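Este site utiliza cookies para melhorar a sua experiência. Ao continuar a navegar, aceita a nossa política de privacidade.

Tampas de vidro à beira do lavatório: fui ver o novo espaço da Pletavholm

Por Uyên Mạch | julho

Passei pela Pletavholm antes das dez da manhã, a contar com uma visita de 2 minutos, e fiquei até à hora de almoço! A loja abriu este mês uma zona dedicada à limpeza da casa de banho, com bancadas a sério e lavatórios onde se pode experimentar tudo (bem, quase tudo).

O que mais me prendeu foi a bancada preta, a imitar mármore, com a bacia branca embutida. Adoro o contraste, embora lá em casa o preto me pareça sempre cheio de pó passados 5 minutos.
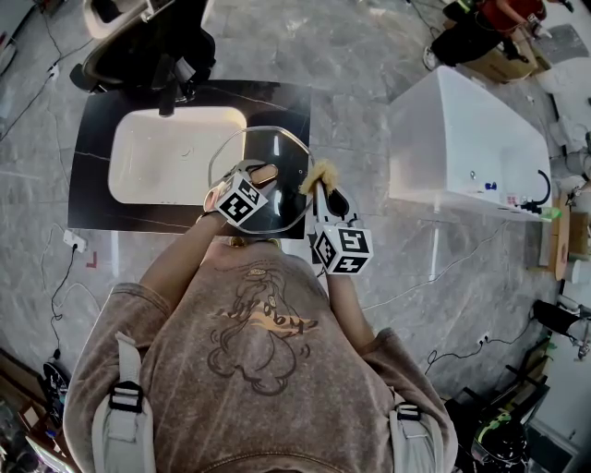
O Khải Thân, responsável pelo espaço, explicou-me que as tampas de vidro se limpam melhor seguras pelo rebordo, com o espanador à mão para os cantos. Eu, que sempre as esfreguei pousadas no lava-loiça, saí de lá convertida. Já se inscreveram umas 55 pessoas nas demonstrações, que são gratuitas e seguem até ao fim do mês, sempre de manhã. As inscrições fazem-se ao balcão, e quem for de carro que conte com pouco estacionamento.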